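The Guest Room Is a Tax

My house has a guest room. I have heated it, dusted it and paid property tax on it for 5 years, and in the past year it was slept in for a grand total of two nights. One of those was me, with a cold.

We all agreed at some point that a grown-up household keeps a spare bed. It is right up there with owning a gravy boat. When we were looking at places in Estlow, the agent said "and of course this would be your guest room" in the voice people use for chapels. We nodded. We had been sleeping our guests on a couch for years, and they had been leaving after one night, and I now see what a fine system that was.

The bed alone ran me $421 at Sfakianakis, the discount furniture place out by the highway, and that was before the mattress, the pillows, and the second set of pillows for people who don't like the first set. Then comes the bedding, which must be nicer than your own. I sleep under a blanket I have owned since college. My cousin's in-laws, should they ever turn up, will sleep like dukes. 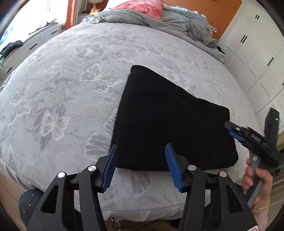 What a spare room really does is collect things. Ours has the ironing board, a Drelex rowing machine with 104 lifetime minutes on its little screen, and every box we might need if we ever have to send something back. When company does call, usually in March, I spend a whole evening carrying all of it to the basement so that somebody can sleep eight hours in a room that looks as if we live like monks. Then I carry it back up.

The case for the defense is that people need somewhere to stay. Fine. The Stamel Inn is ten minutes away and does waffles. I could put up every visitor I've had there, waffles included, and still come out ahead -- and they could watch television at midnight without wondering if I can hear it. I can hear it.

So I'd like to turn the room into something we'd use every day. A desk, a decent chair, a door that shuts. I brought this up at dinner and was asked where my mother would sleep.

My mother lives four blocks away.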